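第3章 外周路での自動走行

この章では、搬送車Ovardを棟と棟のあいだの外周路で走らせる手順と、それに伴って変わった係員の仕事を説明します。屋内での走行は前の章をご覧ください。前の章を飛ばしてきた方は、少なくとも非常停止ボタンの位置だけは確認しに戻ってください。赤くて丸く、車体の両側面にあります。会議では「見ればわかる」と言われましたが、必要になるのはたいてい、ゆっくり見ていられないときです。

3.1 対象となる人

この手順は、Kesten構内で部品箱の棟間搬送に関わる全員に適用します。旧来の運転係は「走行監視係」に名称が変わりました。名刺を作り直した人もいますが、やることの半分は以前と同じで、残り半分は以前より画面を見ます。

導入説明会の資料には「運転業務からの解放」と書かれていました。解放された運転係の多くは、現在、積み付け、荷締め、点検、路面の確認、それから車が止まった理由を電話で説明する業務に就いています。本章は、この最後の業務をなるべく減らすために書き直しました。

3.2 出発前の準備

1. 充電台の表示が緑になっていることを確認します。黄色でも走りますが、帰ってこないことがあります。

2. 荷台に部品箱を積み、ベルトを2本とも締めます。片方だけ締めた状態では出発許可が下りません。もう片方を空の荷台に巻きつけてセンサーを満足させる方法が一部で知られていますが、保全のKillian Rousselも知っていますので、おやめください。

3. 前面カメラのレンズを専用の布で拭きます。作業着の袖は専用の布に含まれません。

4. 配車画面Skurkulineを開き、自分の名前でログインします。前の番の人が開いたままにした画面で操作すると、記録上はその人が働いたことになります。感謝はされますが、後の照会で両方が困ります。

5. 行き先を選び、「外周路」にチェックを入れます。チェックを忘れると、車は屋内用の経路を探し続け、見つからないまま丁寧に待機します。

6. 車体のまわりを一周歩いて目視点検を行い、画面の「点検済」を押します。歩かずに押すこともできてしまいます。改修を依頼中です。

注意:荷物の高さがカメラの支柱を超えてはいけません。Barbier製の大型箱は1段まで。2段に積むと後方が見えなくなり、車は見えない後方をたいへん警戒して、少しも前に進まなくなります。

3.3 外周路に出る

外周路の走行区間は片道2,000メートルです。屋外での上限速度は時速6キロに設定してあります。人が早足で歩くのと大差ないため、「歩いたほうが早い」という意見が導入当初から寄せられています。部品箱を満載した台車を押して往復した方からは、同じ意見は寄せられていません。

1. 搬出口のシャッターを全開にします。半開でも車高としては通れますが、車は通れるとは考えません。

2. 画面の「出発」を押し、車体から一歩離れます。短い警告音のあと、ゆっくり動き出します。

3. 舗装に乗るまで目で追います。搬出口と外周路の境目にわずかな段差があり、ここでためらうことがあります。ためらっているあいだは押さないでください。物理的にも、画面のボタンも、です。

4. 画面の表示が「屋内」から「外周路」に切り替わったら、手元の作業に戻ってかまいません。監視は続きます。戻ってよいのは手であり、耳は残しておいてください。
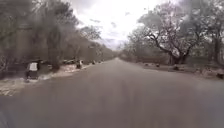 位置の推定には、衛星測位と前面カメラの両方を使っています。曇りの日でも走行の条件は変わりません。雨は、路面に水たまりができるまでは可、できたら不可です。「水たまり」の定義について当初は長い議論がありましたが、現在は走行監視係が見て水たまりだと思ったものが水たまりです。迷った場合も水たまりとして扱います。

外周路では車線の表示を頼りにしていません。Ovardは舗装の縁を読んで自分の走る位置を決めます。そのため、舗装の縁が土や落ち葉で隠れると、道幅が急に狭くなったと解釈し、速度を落とします。運転係の時代には、落ち葉は秋の話題でした。いまは運行上の要素です。

注:路肩に物を仮置きする場合は、必ずSkurkulineに登録してください。車は前日になかった物を覚えていて、その横を通るたびに減速します。登録しておけば、納得して通ります。人間の同僚にもこの機能が欲しいという要望がありましたが、本書の範囲外です。

3.4 走行監視係の仕事

監視画面には、車の現在地、速度、前面カメラの映像が出ます。映像はたいてい退屈です。退屈であることが正常なので、面白くなってきたら身構えてください。

1. 1回の往復につき、担当者は1人とします。「みんなで見ている」状態は、誰も見ていない状態と記録上の区別がつきません。

2. 車が停止したら、まず3分待ちます。鳥、風で動いた枝、横断する人などは、ほとんどの場合そのあいだに解決します。待つ時間が長く感じられるのは仕様ではなく、人間の側の特性です。

3. 3分を過ぎても動かないときは、映像で進行方向を確認します。何もないと判断できた場合に限り、「再開」を押します。

4. 映像だけでは判断できないとき、または再開後にもう一度止まったときは、現地に行きます。反射ベストを着用し、出る前に交代者へ声をかけてください。

5. 現地で手を出す前に、必ず側面の非常停止ボタンを押します。止まっている車と、止められている車は別のものです。前者は自分の都合で動き出します。

6. 原因を取り除いたら、ボタンを引いて解除し、車体から離れて「再開」を押します。

警告:走行中の車の前に立って反応を試さないでください。止まります。止まることは納入時に確認済みで、追加の被験者は募集していません。

3.5 停止理由の記録

停止のたびに、画面に理由の入力欄が出ます。この欄は長いあいだ「不明」で埋まっていました。出荷担当のMilagros Rengifoが過去の記録を読み直したところ、「不明」の次に多かったのは「不明(また)」でした。

次の書き方に揃えてください。

場所:一番近い棟の出入口、または測位画面の区間番号。「木のあたり」は不可。外周路は木のあたりばかりです。

状況:見えたものをそのまま書きます。「枝、舗装の左側」で十分です。「車が神経質」は所見であり、状況ではありません。

対応:待機、再開、現地対応のいずれか。現地対応の場合は、出てから戻るまでの時間も記入します。

この記録は車の設定を直すために使います。人の評価には使いません。運用開始前の話し合いで最も時間をかけたのがこの一行で、画面の一番下にも同じ文が表示されます。表示が消えていたら、操作を続ける前に主任へ連絡してください。

3.6 手動運転の維持

自動走行の導入後も、運転資格を持つ6人は資格を維持します。車が動かない日にも部品は要るためです。

1. 各自、月に一度は手動のけん引車で外周路を往復します。自動走行の便が出ていない時間帯を選んでください。

2. 実施したら当番表に署名します。代筆はご遠慮ください。筆跡が似すぎている月がありました。

3. けん引車の鍵は従来の場所に戻します。

Gert Ndlovuはこの月一度の往復を、当番表に「散歩」と記入しています。長年この道を運転してきた本人の主張では、路面の傷みは座席から伝わるもので、画面には出ないとのことです。試しに彼の指摘した箇所をOvardの振動記録と照合すると、車のほうも同じ場所で揺れていました。記録はあったのに、見る係がいなかったわけです。以来、振動記録の確認は走行監視係の週次作業に加わりました。自動化によって生まれた仕事の一つで、散歩のほうは廃止されていません。

3.7 よくある停止と対応

症状:搬出口を出た直後に止まる。
対応:シャッターが全開か確認します。全開であれば、車体前面の汚れを確認します。袖で拭いた跡がある場合は、専用の布で拭き直します。

症状:外周路の途中で速度が落ちたまま戻らない。
対応:舗装の縁が隠れていないか、映像で確認します。該当区間を構内清掃に連絡し、清掃が済むまではそのまま走らせて差し支えありません。遅いだけです。急ぎの便は手動に切り替えてください。

症状:目的の棟に着いたのに到着にならない。
対応:停車枠の中に別の台車が置かれていないか確認します。置かれています。移動してください。

症状:画面に「経路なし」と出る。
対応:3.2の5に戻り、「外周路」のチェックを確認します。チェック済みであれば、一度ログアウトし、自分の名前でログインし直します。

症状:警告音が鳴りやまない。
対応:非常停止ボタンを押し、保全を呼びます。音量を下げる設定はありません。スピーカーに養生テープを貼ることは設定に含まれません。

3.8 交代時の引き継ぎ

交代は、車が充電台か停車枠にあるときに行います。走行中に交代せざるを得ない場合は、次の順で進めます。

1. 渡す側が、車の現在地と行き先を声に出して伝えます。

2. 受ける側が復唱します。うなずきは復唱とみなしません。

3. 渡す側がログアウトし、受ける側がログインします。切り替えのあいだも車は走行を続けます。

4. その番で停止が一度でもあった場合は、場所を伝えます。同じ場所で次の番も止まる可能性が高く、知っているだけで現地へ走る回数が減ります。

夜間の便は当面ありません。要望は受け付けていますが、夜間に現地対応へ出る人の当番が決まるまで、Skurkulineの夜間枠は灰色のままです。画面上で押しても反応しないのは故障ではないので、保全には電話しないでください。

次章では、充電台の手入れとバッテリーの交換を扱います。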